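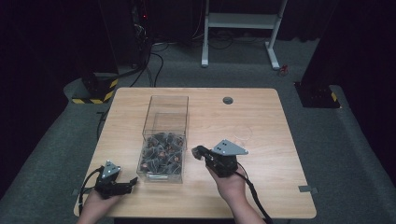 Research > Working papers > Storage and handling > Section 4

Thu 6 October
Pledell Packaging Study, working paper

4. Clear containers and the problem of the heap

4.1 What is claimed for them

The case for clear storage boxes is usually put in one sentence: if people can see what is in the box, they will find things faster and run out less often. The Valente guidelines repeat it without a source. We have looked for the source and have not found one. The nearest thing is a shop-floor survey from Skutthorpe, which asked 400 users whether they liked clear boxes. Most did. Liking a box is a poor guide to how well it works, and the survey did not compare it with anything.

Our own doubts began with small dark parts. A clear wall shows the outer layer of a heap and very little else. With pale or brightly coloured goods this may matter less, as gaps and edges still catch the eye. With black or dark grey pieces the heap closes up into a single mass, and the user is left to judge by its outline.

4.2 Fill level

Fill level is the one thing a clear box ought to show well. Even so, a loose heap has no flat top. It stands higher in one place than another, and two people reading the same box will often pick different points on the slope. In the July trial we asked 27 readers to give the level of a heaped box to the nearest tenth. Their answers were spread widely enough that we would not use any one of them to decide on a reorder.
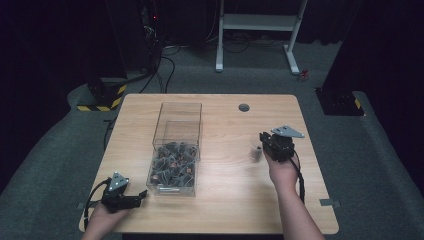

Figure 4. Open-topped clear acrylic box on a light wooden tabletop. The small dark pieces, with copper and orange-brown accents among them, fill the lower half.

The accents deserve a word, as they have been put forward as an answer to the trouble with dark goods. The argument is that a few bright spots let the eye pick out single pieces. We are not persuaded. A bright spot draws attention to the piece that carries it, and a reader asked to estimate the whole may simply be judging from the spots. If these happen to gather near the front wall, the estimate will follow them. Plinier's method, which multiplies the visible accents by a fixed factor, takes an even spread for granted and gives no test of it.

4.3 Reflections

Acrylic is shiny, and a front face that reflects the room hides part of what is behind it. The effect changes with where the reader stands. None of the 13 earlier papers we reviewed says where its readers stood, so we cannot tell how much of the reported error is due to the box and how much to the lighting.

4.4 Limits of our own readings

We collected 1546 readings in all, which sounds more than it is. They come from a small set of heaps, and repeated readings of one heap are not separate pieces of evidence. We also used open-topped boxes throughout. A reader who can look in from above has a second view, and we did not record who made use of it. The next round should cover the top for half of the readings and keep the same heaps for both halves.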